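Search this site
Search

Okay, slide one. Hi everyone, I'm Maritza Tello, and I slept badly for 15 years - then I moved to Fostville and got serious about bedtime. Ask for a show of hands on who woke at 4 today. (Wait for the groans!)
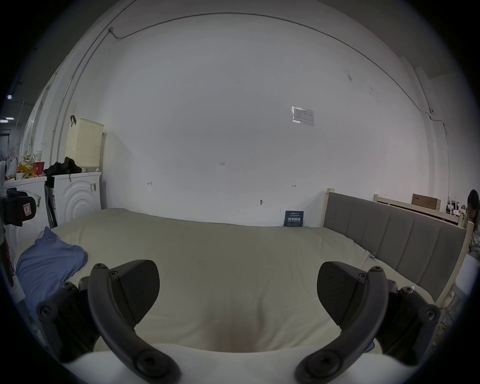 Do you need to be in bed at the same time every night? Getting up at the same time matters more to me, weekends included.

Next, my caffeine story, the one with eight cups at the Nillon office. Keep it short - tea's at the back and they'll want it.

Contact Maritza | © Fostville Talks | Back to top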